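Dodilar adds long-reach crusher to demolition range

Dodilar has extended its range of demolition attachments with a hydraulic crusher for use on long-reach excavators. The Lusetow 992 replaces two earlier models and will be available through the company's dealers from August.

The attachment has a rated closing force of 70 tonnes and rotates fully in either direction. According to the manufacturer, the jaw has been reshaped to hold reinforced concrete more firmly at height, and the cutting blades can be turned and used again before replacement. A speed valve is fitted as standard and shortens the closing time when the jaw is not under load.

Product manager Bianka Tóth said that contractors had asked for a lighter tool which could be carried at full reach without a heavier base machine. "Our customers wished to keep the carriers they already own," she said. "The weight of the attachment was settled first and the rest of the design followed from it."

The first unit has been supplied to Skosetti, the demolition contractor, for the removal of a grain store at Deák. Site manager Norbert Bíró reported that the crusher had worked for up to 40 hours a week on the upper floors, with daily greasing carried out by the operator.

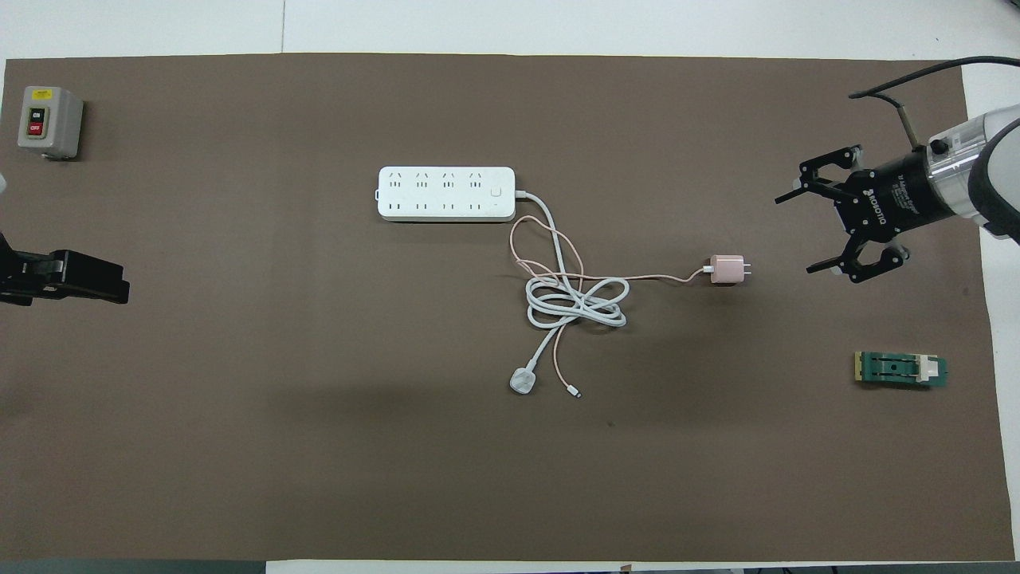
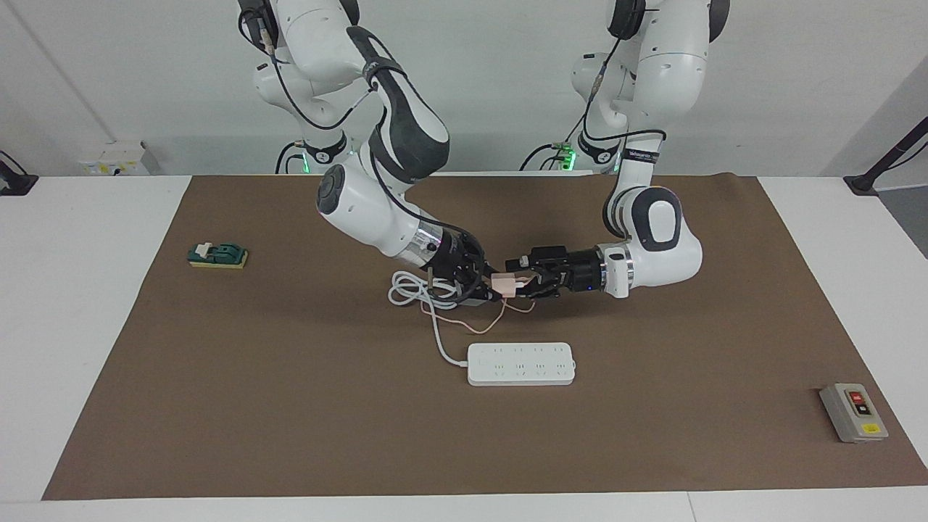

Service intervals have also been revised. The main pivot pins are now to be inspected every 500 hours in the first year - owners of the earlier models should continue to follow the existing handbook - and the warranty runs for 4,000 working hours, provided that inspections are recorded by an approved dealer.

Existing hoses and brackets may be used in most cases. Enquiries about fitting should be addressed to Csaba Bodnár in the technical department, who is also taking bookings for the operator training session on Thursday.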